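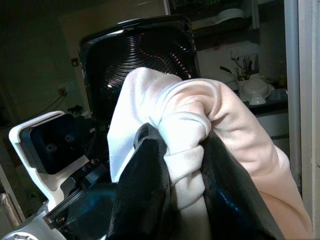

How often should you change out a kitchen cloth?

Every day if it touches food or the counters, and right away if it has been anywhere near raw meat. A cloth that only dries clean hands can go a little longer, but give it a sniff before you trust it.

I get asked this more than anything else I write about, and I love it, because I have Opinions about kitchen cloths. I grew up in a house with one dishrag. One! It lived in the bottom of the sink in a gray wad, and it wiped the table, the stove, the dog's bowl and (I'm pretty sure) my face. My first apartment had the same setup until a roommate threw mine off the balcony, and I can't say I blamed her.

So this July I finally did what I'd been threatening to do for years and went through every piece of fabric in my kitchen. I pulled it all out onto the floor: the drawer, the hook on the oven door, the bag under the sink where the sad ones go, the stack of holiday towels too pretty to use. I sat down in the middle of it with an iced coffee and started sorting, and I was still sitting there when it was time to make dinner.

The linen ones went straight in the keep pile. Linen towels are miserable for the first month, like drying a glass with a place mat, and then one morning they go soft and you'll never want anything else for stemware. The terry ones I'm fussier about. Great for hands, great for a puddle, terrible for anything shiny. If you have a glossy black appliance on the counter you already know what terry does to it, because you've stood there picking off the lint with your fingernails.

For shiny stuff I want something soft with a fine weave, and I want it damp, which means wringing it out properly. Most people quit wringing way too early! Fold the cloth lengthwise, get a good grip with both hands and twist until it starts to buckle back on itself into a knot. Shake it out, refold it, twist again. A cloth that's really wrung out leaves hardly a streak on a black lid, and you can skip the whole polishing-with-a-dry-towel business.

While we're on the subject of lids, please wipe the inside. I'm talking to myself as much as to you. Any lid with ridges or grooves on the underside is a grease collector, and I went a shameful length of time cleaning only the part of mine that company could see. Unplug it, let it cool completely, check the booklet to see what it can take, and then go around the ridges with a corner of the cloth pulled tight over one finger. Go around, rinse the corner, go around again. Put on a podcast.

Then there's laundry, where my family and I part ways. I wash kitchen cloths by themselves, hot, with no fabric softener. Softener is lovely on pajamas and awful on anything that's supposed to soak up water. My mother poured it on everything and wondered why her towels just pushed the spill around the table. I use a plain powder called Clino that comes in a box with no picture on it, and for the ones that smell even when they're clean I do an overnight soak with a scoop of washing soda first.

Colors fade, by the way, and I've made my peace with it. I had a set from a little shop called Policarpio that started out a proper raspberry and is now the color of the inside of a seashell. I like them better this way. They've gotten softer every year, and I reach for them before the new ones.

I ended up with a keep pile, a rag pile for the garage and a small embarrassing pile that went in the trash. The keepers are rolled up in a shallow basket next to the stove, so I can grab a fresh one with my elbow if my hands are covered in chicken. The used ones get hung over the edge of a bucket by the back door until wash day. Spread out, please! A damp cloth in a ball is how my whole dishrag childhood happened.

The holiday towels are still in the drawer. I did use the one with the pears on it last night to take a pie out of the oven, and it got a big purple blueberry stain right across the middle, so I guess that one's in the rotation now.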